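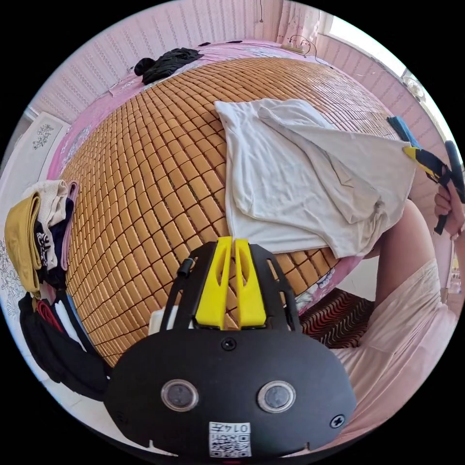

Two of our tasters wrote that the slow batch was good but that they would never plan dinner four hours ahead on a school night. That remark, left at the bottom of a score sheet, changed what our group measured for the rest of the term. We had set out to compare texture only. After the first tasting we added total time, cleanup, and whether people would make the dish again.

Print this page
E-mail this page

Braised White Beans: Comparing Three Home Methods
Student project report, Foods and Nutrition elective
Submitted 1/2/19

1. Purpose

Dried beans are cheap and keep for a long time, but many students in our class said their families buy canned beans instead. The most common reason was that home-cooked beans come out uneven, with some hard and some split. We wanted to find out which method gives the most even pot of beans with ordinary kitchen equipment, and whether soaking matters as much as recipes say it does.

2. Ingredients and equipment

All the beans were medium white beans from one sack, bought at the Zaltport market so that age and variety would be the same. Each batch used 303 grams of dried beans, one yellow onion, two cloves of garlic, a bay leaf, two tablespoons of olive oil, and salt. The odd weight came from dividing what was left in the sack after we picked out stones and broken beans.

We used a heavy pot with a lid, a Flasum slow cooker, and a stovetop pressure cooker that belongs to the school kitchen. Temperatures were taken with a plain probe thermometer. We checked it in boiling water first and it read 100 degrees Celsius.

3. Methods

Method A was the oven. Beans were soaked overnight in salted water, drained, covered with fresh water, brought to a simmer on the stove, and then baked with the lid on at a low setting until tender.

Method B was the slow cooker. Beans were soaked the same way, boiled hard on the stove for ten minutes, and moved to the cooker on high. We boiled every batch first for safety, as our textbook advises for beans going into a slow cooker.

Method C was the pressure cooker. Beans were not soaked. They went in with cold water and the other ingredients, cooked at pressure, and were left to come down without opening the valve.

Onion and garlic were cooked in the oil until soft before going into each pot. Salt was added to the soaking water for A and B, and to the cooking water for C. We did the whole set 4 times. The first set was thrown out of the results because the oven had been left on the wrong setting and the batch from Method A boiled over.

4. Tasting

Tasters were students from two other sections. Each person got three small cups marked with a colored dot and scored them for tenderness, evenness, skin, and flavor. We served the beans warm with no bread and no sauce. We collected 108 score sheets that were filled in completely. Sheets with a blank line were left out.

Next to the scores there was space for comments. Most people left it empty. The ones who wrote something mostly wrote about time, or said the beans needed lemon.

5. Results

The oven beans scored highest for evenness and for skin. Very few were split, and the liquid was thick enough to coat a spoon. They also had the best flavor score, which we think comes from the liquid reducing a little under the lid.

The slow cooker beans were close behind on tenderness. The beans near the wall of the cooker were softer than those in the middle, and stirring halfway through helped only a little. In the last set we stirred more often and got more broken beans.

The pressure cooker was the fastest by a wide margin, even counting the time for the pot to heat and cool. Its beans were the least even. Some were very soft with loose skins while others in the same cup still had a firm center. Flavor was scored lowest, but several tasters still picked this one as the batch they would make at home.

6. Soaking

Our plan did not separate soaking from cooking method, and this is the main weakness of the report. Method C was the only one without soaking, so we can't say if the uneven texture came from the pressure or from skipping the soak. We ran one small extra batch of soaked beans in the pressure cooker at the end. They looked more even to us, but they were not tasted by the full group and are not part of the scores.

7. Problems

The kitchen has two ovens and they do not heat the same. We used the left one for all the scored batches. The pressure cooker gasket was old and let out some steam during the second set — we replaced it with a Briltel gasket before the third. Salt was measured by the spoon in the first weeks and by weight later, so the early batches may be a little saltier.

8. What we would change

Next time we would cook soaked and unsoaked beans by every method, and use fewer tasters who come to every session. We would also like to try beans from a second supplier. Ionescu sells the same type in smaller bags with the harvest year printed on the label, and older beans are supposed to take longer to soften. A new sack is ordered for the summer session in July, and the leftover beans from this project are in the dry storage cabinet, second shelf, in the jar with the green lid.

Print this page
E-mail this page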